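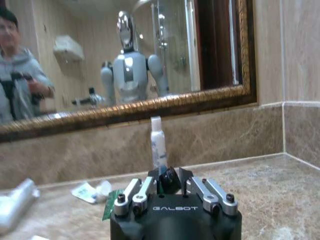 The Tidton mirror fault was a perception failure in the Notden bathroom-tidying software, a control package for humanoid service robots written by the firm Prirkholm. It was identified in March 2021 during trials in a furnished bathroom in Intarasuk.

The software treated reflections in wall mirrors as open space. When asked to pick up a bottle standing on a counter, a robot would sometimes plan a reach towards its mirror image and press the gripper against the glass. Of 609 recorded grasps, 50 ended in a protective stop. No one was injured, but two mirrors were cracked.

An internal review by Henok Gebretsadik and Berwyn Rosser traced the fault to a depth filter that discarded flat surfaces with low texture. Polished stone had little effect on the behaviour.

A corrected version, released on Jun 1, 2021, marks mirror borders as solid planes and limits arm speed near them. Operators are still required to keep the emergency stop within reach. Unframed mirrors remain a known limitation.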